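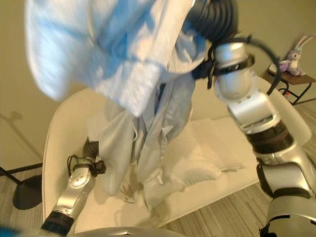

For two weeks I am teaching a robot to handle clothes by remote control, and I want to write down what I learned so far. I hold two handles, and each arm follows one of my hands. In August I thought folding would be the difficult part. Now I think it is the picking up. Look at the light blue cloth over the chaise lounge: the right arm has the upper portion all gathered, the left one seems to hold the lower folds, and a white cord hangs free near the seat. I have a strong opinion about cords now.

2/ A cord is a problem for the person who shows the task. My eyes go to it, my hands slow down, and the recording gets a small hesitation in the middle. The robot learns my hesitation too. Ekkachai Sriwong found this when he replayed my first batch. He was polite about it.

3/ We have 190 recordings at the moment and we kept 159. The others I threw away myself. In most of them I let go too early with one hand, and the sleeve went under the cushion.

4/ The software we use for matching my hands to the arms is called Nakpan. It has a setting for scale. At first I had it at one to one, and my shoulders were very sore by lunch. With a smaller movement of my hand for the same movement of the arm I can work longer, but shaking is also made bigger. So I rest my elbows on the desk - it looks lazy, but it helps.

5/ Somebody asked me why not take the robot's wrist and move it directly. We tried this with the older arms at Bravport. For wiping a table it is very good, you feel the weight and the contact. For cloth you need both arms at the same moment, and I was always standing in front of what I wanted to see.

6/ Yaowalak Pongsiri does the same task from the other chair and her style is different from mine. She lifts high, waits until the cloth stops swinging, and only then brings the second hand. I lift low and go quickly. We have not decided if we should mix both styles or choose one. I favour hers, but please do not tell her yet.

7/ Next I must do the towels, all in one colour, which I expect to be harder for finding the corners. If you have done this kind of teaching with towels, please write me how you begin the grasp - from the edge or from the middle?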